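## Chapter 9: What Counts as Clean?

Most cleaning advice assumes we already agree on what a clean surface is. We don't. Ask a hotel manager and a parent of toddlers, and you will get two standards, both defended with feeling.

White surfaces are often sold as the honest choice, the color that hides nothing. Agnese Hunt, whose Itenton housekeeping course we draw on in this chapter, doubts it. White shows a crumb well enough – it shows a thin film of grease rather badly.

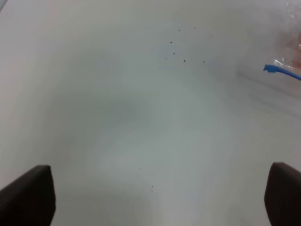
*Figure 9.1. Small dark specks on a white surface. Crumbs, seeds, or dirt?*

Before reaching for a cloth, decide what you would need to know about specks like these. Would wiping remove them or only spread them? Does a gray patch mean a stain, or just a shadow? Be wary of any product label that claims to settle such questions for you. We begin with crumbs and leave films for Section 3.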